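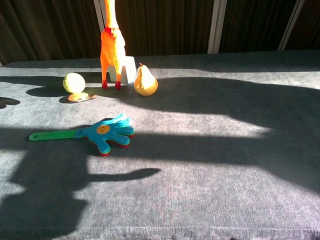
1. Introduction

This report describes the work of our group in the course Practical Robotics. Our task was not to build a robot arm, as the arm was already in the laboratory. We had to write a set of working rules for students who use the arm on the table, and to check if other students can follow them. Before our project the laboratory had one page of rules on the wall. It told people to be careful and to switch off the power at the end. Our supervisor, Pauline Clegg, asked us to make something that a new student can read in a short time and use on the first day.

We used a table with gray carpet on it and a set of small objects, among them a rubber chicken, a yellow pear, a ball, a white block and a hand clapper with a smiling face in the palm. The objects are different in shape, so a rule that is good for one of them can be bad for another.

2. What we read before

We read the manual of the arm, the general safety page of the department and the old project report of the Dinico group. The Dinico report was very useful for the part about stopping the arm. It gives little help on light and on how to set the table, and these were the two subjects where students asked us most.

We also read parts of the international standards on robot safety which the library could give us. They are written for factories and many parts do not fit a student table. We took from them mainly the order of thinking: first find what can go wrong, then try to remove it, and only after that write a warning.

3. The rules

The final version has 11 rules. In the first version there were more, but the test readers mixed them up, so we joined those that were close to each other. The text below is the same as on the printed card.

Rule 1. One person is the operator. This person says the name of the next movement aloud before it starts.

Rule 2. A second person stands at the stop button and does no other work. Writing notes is other work.

Rule 3. No hands over the table while the arm has power. If an object falls over, stop the arm first, then set the object up again.

Rule 4. Write the list of objects before the session and put only these objects on the table. Phones, cups and keys go on the shelf.

Rule 5. Leave one hand width between objects when the task is to pick up a single object. When the task is about crowded tables, write in the log which objects stand close together or hide each other.

Rule 6. Look at the table from the side of the camera before you begin. Write in the log if a tall object goes out of view at the top.

Rule 7. Write down the light. Use the words "even", "sun in patches" or "lamp only". If the shadow of the arm falls on the table, write this too.

Rule 8. Begin every new task at the slow speed. Go to the normal speed after 4 clean runs.

Rule 9. A failed run stays in the log. Do not delete it and do not repeat it under the same number.

Rule 10. Soft objects and hard objects have separate grip settings. Check the setting each time the object changes.

Rule 11. At the end, move the arm to the rest position, cut the power, and sign the log with the time.

4. Why we wrote Rule 7 in this way

We had the longest discussion about Rule 7. The table is near dark curtains and the sun can come in strongly. Then some parts of the carpet are very bright and other parts are in deep shadow, and the arm makes a large shadow of its own. A pale ball in full sun can look almost white in the picture. One side of the group wanted to forbid work in direct sun. The other side said that a robot in a real home will meet the sun every day, and that such runs have value if they are marked correctly.

We chose the second opinion. The rule does not forbid anything, it asks for a note. Maureen Hollis from the Treloar laboratory read our draft and advised us to use fixed words in place of free text. In our first log people wrote "nice weather" or "a bit bright", and later we could not sort these sessions.

5. Test with students

We tested the card with first-year students from the Wokosthorpe campus. They did not know the arm before. Each pair received the card, read it, and made one session with us in the room. We did not help them, except for safety. After the session we compared their log with our own notes. The full score for a session was 100 points, with points taken away for each rule that was missed.

Rules 1, 3 and 11 were followed well. Rule 2 was weak. The person at the stop button often began to write notes for the operator, and so we added the second sentence to the rule. Rule 6 was forgotten by many pairs in the beginning. It was then printed in bold letters, and this helped a little.

Rule 5 made the most questions. Students asked if a flat object such as a disc also needs one hand width. Our answer is yes, but we are not sure that this is the best answer for all grippers.

6. Limits of the work

All sessions were made with one arm and one table. We had only students as test persons. We could not test the card over a longer time, and it is possible that people follow it less when they are used to the arm. The Pornuren software, which saves the log, has no field for the light, so the students must write it in the comment line. We asked for such a field in July and have no answer yet.

7. Next steps

The next group should test Rule 5 again with flat objects and with different distances. It would also be good to make a short form of the card for visitors, who only watch and need to know where to stand.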